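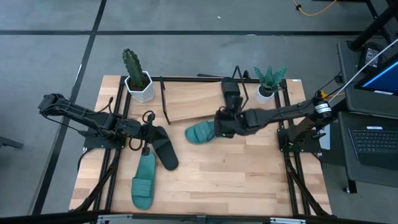

Black slide sandal on the table, left gripper above it.

2022-11-07

Notes on the football passing data, Rocha against Lesteck. I watched the second half again with Eduardo. Rocha played with ten men from minute 39 and still won 1-0, the goal came in minute 74. My script counts the passes of the dismissed player until minute 80, so the table of Rocha is wrong. I think the shirt number was given to the substitute by mistake. Natsumi will ask for the corrected lineup file. Until then I do not use this match for the pressing model. The August matches must be checked also.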